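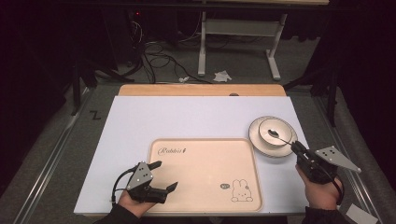

I owe a lot of you a reply. Last month I asked which chore you'd hand over to a machine first, and I was expecting laundry to win by a mile. Laundry came in second! The winner was clearing up after meals, and the messages got surprisingly heated (one of you wrote four paragraphs on cereal bowls, and I read every word).

So I've been thinking about dishes all through March, and here's where I've landed: we're closer than I thought on the picking up, and a lot further away than I thought on everything after it.

Start with a spoon. I've come to believe the spoon is the meanest object in the kitchen. A mug is a friendly shape, it stands up by itself and it has a handle that practically begs to be grabbed. A spoon lying across a bowl is touching things in two or three places, it's skinny, it's shiny (cameras hate shiny), and the end you want to hold is the end that tips the whole business over if you press down on it. You and I pinch the handle and lift without noticing we did anything. A pair of stiff fingers has to arrive at the right height and the right angle, close on a strip of metal, and then lift without dragging the bowl along for the ride. I tried it at home with kitchen tongs, one in each hand, with my eyes on the spoon the whole time, and I still sent a bowl skating across the counter. Try it tonight. Use a plastic bowl.

The way a lot of people are going at this now is by having a human do the chore with the grippers in hand, over and over, and letting the software learn from that. I like this approach more than I expected to. You get all the small stuff that never makes it into instructions, like how a person will park one hand near the tray before the other hand has finished with the spoon. I couldn't have told you I do that. I do it every single time.

The trouble is how many times "over and over" means. Dridileck, the outfit I wrote about in the winter, says its table-clearing set is up to 3,080 recorded runs, and 560 of those are nothing but cutlery. That's a lot of spoons! And by their own telling the thing is still happiest with the plates and bowls it has already met. Give it a deeper bowl, or a tray with a taller rim, and it starts to dither.

Trays deserve a word, too. Half of you said you wanted a robot to carry things to the sink, and a tray seems like the obvious shortcut: load it up, make one trip. But a tray has a raised edge, so the plate has to come up, over and down, and it has to stay level the whole way or the bowl on top slides off. Then somebody has to lift the tray, which takes two hands that agree with each other. Getting two arms to agree is still hard. I have watched a demo where they very slowly wrung a tray like a dishcloth.

Now, the speed question, which came up in almost every message. I timed myself clearing a breakfast setting for one onto a tray, at my normal morning pace (not fast, I'm useless before coffee), and it took 15 seconds. The best machine demo I've sat through took five minutes for the same job, with one pause so long that I checked my email. I know slow doesn't matter if you've left the room. I also know I would not be able to leave the room.

Shop floors are a different story, and I think a happier one. A café or cafeteria that uses one kind of plate, one kind of bowl and one kind of tray all day long is a much kinder place to learn in than my kitchen, where no two spoons match. The Torkus people are aiming squarely at that, with a bussing station that does trays and leaves the tables to the staff. There's a trial planned at a lunch place in Punville, and I've asked if I can come and eat soup there and stare at it. They said yes to the soup.

My guess, for what it's worth: a machine that clears a tray in a cafeteria, supervised, pretty soon. A machine that clears my table, with the crumbs and the mail and the banana nobody finished, not for a good long while. I'd pay for one that only did the cutlery, though. I'd pay for that today.

Next month I'm getting to the runner-up, laundry, and specifically to fitted sheets, so if you have a folding method you swear by, hit reply and send it over. I still have two good letters about sock sorting that I want to fit in as well.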